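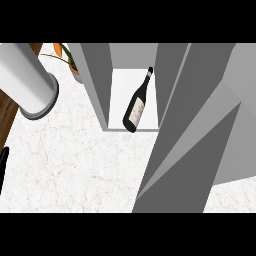 *Open gray cubby on white marble, computer rendering.*

## Week 2: Can we trust audience quotes?

Godwood ran its dance piece *Esel* for 18 nights. The flyer says 86 percent of the audience "felt changed." Changed how? The survey had one question, handed out during the applause.

Points for discussion:

- Lobby quotes are picked by the company. Mathis Brunet's program essay uses 20 of them and every one is glowing.
- "Spiritual" and "timeless" tell us very little about the dancing. Ask what the speaker saw on stage.
- A job title after a name (doctor, engineer) is there to lend weight. Does it?

Compare the Vitero review, which is grumpy but does describe the second act.

**For next class:** read Lashari, chapter 2. Bring one press quote you don't believe, with a paragraph on why. Half a page is plenty.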